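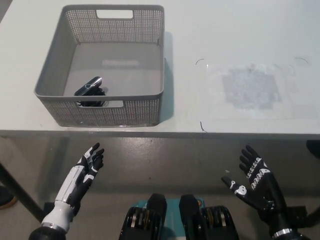 Ositz transit fare protests

The Ositz transit fare protests were a series of marches, sit-ins and slow walks held in the city of Ositz after the municipal council approved a new fare table for buses and trams. They began in September and ended the following spring with a partial reversal of the increase. Locally they are remembered as the Slow Walk, after the tactic that did the most to annoy people on both sides of the question.

Background

Ositz had charged a flat fare on all lines since the merger of its two bus companies. The council replaced this with a system of 6 zones, drawn up by the consulting firm Van Beek. Under the new map, the hospital and its nearest stop fell into different zones, an arrangement the council defended for several weeks before describing it as a printing matter. Residents of the Prostano district, at the end of the tram line, saw the largest increases. Prostano also had the oldest trams, and its residents had been meaning to complain about those anyway.

A petition against the zones was handed in at city hall with 417 signatures. The clerk's office rejected it on the grounds that it had been addressed to the Department of Roads, which had been renamed the Department of Mobility a month earlier. A second petition, correctly addressed, carried 451 signatures. It was accepted, stamped and not discussed.

The marches

The first march left the Prostano depot at 7 a.m. and followed the tram tracks to the center. Police had approved a route along the river, where there was very little traffic to disrupt. The marchers took the tracks, and tram service stopped until early afternoon. A good number of those who had come to demand cheaper trams then had to walk home.

Later marches used what organizers called the slow walk. Participants crossed the main intersection at Staltum Square on the green signal, legally and at the pace of someone looking for dropped keys, then turned around and crossed back. No ordinance covered the speed of pedestrians. The council drafted one, setting a minimum pace, and withdrew it when its own members could not agree on how the older ones would get to meetings.

Gumaro Becerra, a retired tram driver, became the most visible spokesman for the protest, largely by owning a megaphone. He rejected the title of leader and gave most of the interviews. His best-known speech, delivered from a bus shelter bench, dealt mainly with the decline in the quality of tram seats and mentioned fares near the end.

Split in the movement

Over the winter the protesters divided into two groups. One wanted the flat fare restored. The other wanted free transit and regarded the first group as agents of the council. Both scheduled rallies at Staltum Square for the same evening, with separate loudspeakers. Newspapers reported a single large demonstration, and each group claimed the attendance as its own.

Outcome

The council cut the number of zones to 2 in the spring and returned the hospital to the same zone as its stop. The flat fare was not restored. Both sides announced a victory, the council by press release and the protesters by occupying the square for one more afternoon. Van Beek was hired to study the effects of the change. Its report recommended further study.

The pedestrian signal at Staltum Square was later shortened. Proposals to name the crossing after Becerra have come before the council several times, most recently under the wrong department.

See also

Prostano tram line
Staltum Square
Municipal council of Ositz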